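**From:** Lutz Fuchs
**To:** Lorstead toy makers list
**Date:** 18 December 2025
**Subject:** Re: Small cubes, finish and size

Gumaro Ventura wrote:

> I have a bag of maple offcuts from the Contreras job and want to turn them into small cubes for the play table. Two questions. Do you paint all six faces or leave some bare? And is it worth rounding the corners by hand, or do you just knock them back with a block? My last batch came out uneven and the green went blotchy.

Gumaro,

I paint all six. Bare faces pick up dirt fast and then the set looks old by March. For the green, try thinning the first coat and letting it sit overnight before you touch it again. Maple doesn't take color evenly and one heavy coat will always show it. 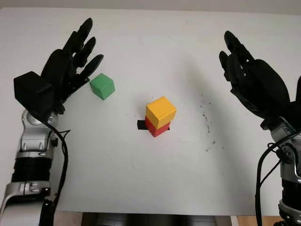 Corners I do with a block, 2 passes per edge, 220 grit. Hand rounding looks nice but you end up with cubes that don't stack – the flat part gets too small. Check them on a plain white surface with the light from one side. Any cube that rocks goes back in the bin.

On size, I cut the strip first, sand it, and only then crosscut with a stop block. Nearly all of my bad ones came from sanding after the cut.

Plasent still has the water-based green, last time I asked. Hukitz has stopped carrying the small cans. If you want my stop block, I can leave it at the shop for you.

Lutz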